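Search our site
Enter keyword
Go

Mackay Opens Folding and Packing Room for Donated Clothing

Monday, July 6, 2026

Mackay, the clothing reuse charity, has opened a folding and packing room at its Tasuvetti warehouse. Donated T-shirts, cloths and other flat textiles will now be sorted, folded and packed under one roof before they go out to partner shops and schools.

The work surfaces are marked into large rectangles with blue tape.

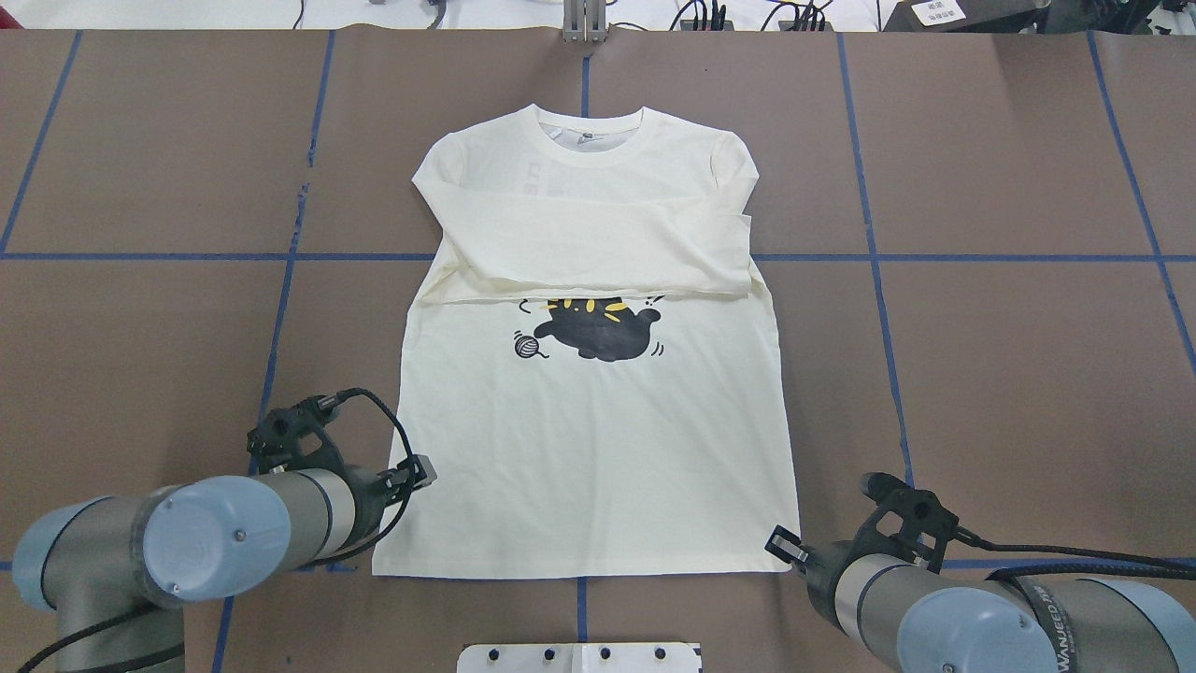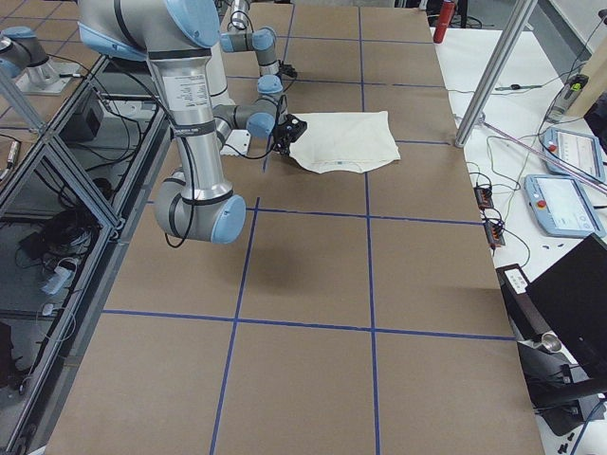 Until now, folding was done at each shop, and every shop had its own way of doing it. Stacks came out in different sizes and did not fit the shelves or the shipping boxes. The new room uses one set of folds for each type of item.

"A T-shirt is laid flat and the top is brought down first," said Eilidh Buchanan, operations manager at Mackay. "If the print is large we try to keep it readable in the stack, so a shopper can see what it is without pulling out the whole pile. Children's shirts with animals on them sell quickly, and they sell faster when the animal is showing."

The room covers 700 square feet and has space for 1,000 folded items on open shelving. Packed boxes leave for the shops twice a week. Each box carries a slip with the size range and the date of packing.

Household cloths are handled separately from clothing. They are pressed flat, folded in quarters and tied in bundles of 6. Cloths with stains or worn edges go to Proris, which cuts them down for cleaning rags.

Shelving and storage bins were supplied by Lelitz. The bins stack when full and nest when empty — a help in December, when donations are at their highest.

"We had 364 boxes waiting last winter and no good place to open them," said Elspeth Haldane, who manages the warehouse. "We can start on them the day they arrive now."

Donations of clean clothing are accepted at any Mackay shop during opening hours. Please bag shoes separately.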